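The Necklace I Never Wore

My grandmother left me 38 pieces of jewelry and one opinion, namely that I should wear them all. I wore two. The rest lived in a cookie tin on top of the fridge in Mernley, and every August, when I cleaned up there, I'd open the lid, feel guilty and put it back.

So this summer I finally took the tin to the Saturday swap in Clirkden. You bring what you don't wear, you pay two dollars for a table spot, and you go home with somebody else's mistakes. I loved it! A woman traded me clip-on earrings shaped like lemons for a brooch I'd been scared of since I was six (it had a face).

I did hang on to a few things. Silver goes dull when it sits, so I've started wearing mine to the grocery store - bracelets with sweatpants, the works. The cashier has noticed. And I've quit saving the good ones for weddings, seeing as I get invited to one every four years or so.

The tin is back on the fridge, with cookies in it this time.

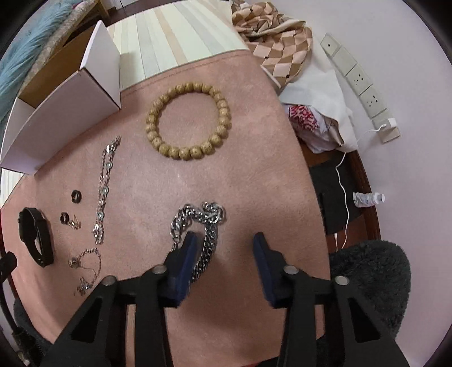
Beril Kocabaş writes: I did the Clirkden swap too and came home with more than I took. My tip is to bring a friend who'll say no to you. Mine said it four times and I still bought the parrot pin.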